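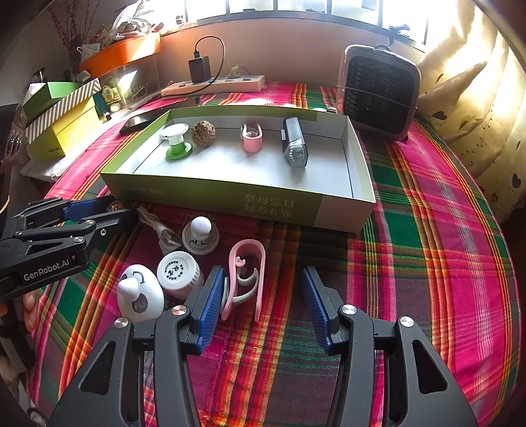

Siobhán Moriarty told me to start with the smallest things and leave the closet for later, so I did the odds and ends today, on the bed, with the curtain open. 16 Jul 2026. Hot by nine.

The bed was a bad place for it. Anything round rolls toward the middle of the plaid. But the desk is still under the Sornari folders and I wasn't going to move those first.

I used the lid of the cardboard box, the green and white one, turned up like a tray. What goes in the lid comes with me to Gatska. What stays on the sheet gets decided later. The walnuts go in. I've had them since April, from the Kiani market, and I roll them in my hand when I'm on the phone. The green spool thing goes in too. The pink clips I nearly gave away and then didn't.

The bus company, Orkano, allows one bag and one small box, with a box limit of 60 centimeters on the long side. The lid is well under that. The ticket was 347, paid, and the receipt is in my wallet. I still have to find out if they charge for the cooler. If they do, it stays here with whoever takes the room.

Stopped for lunch. Rice and the rest of the beans. Washed the pot and left it out to dry.

In the afternoon I went back over the things in the lid and moved them around a few times. Tall things at the ends, clips in between. I want to line it with a dish towel before it closes, or it will rattle the whole way. 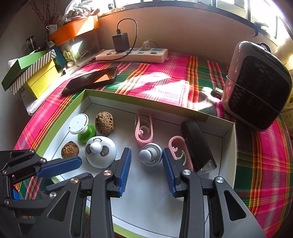

Too many little things, Gholamreza Ghaffari wrote back when I sent him my list, and you'll only put them in a drawer again. He may be right about the panda. I like the panda, so it's coming.

He also asked if I was taking the power strip. Yes, but last, since the phone needs charging the night before. It can go down the side of the bag with the cable wound around it.

Still to do: tape, the dish towel, call Orkano about the cooler, return the key to the downstairs mailbox. I owe the landlady 120 for the water and will leave it in an envelope.

Cleared a strip of bed wide enough to sleep on. Closet tomorrow.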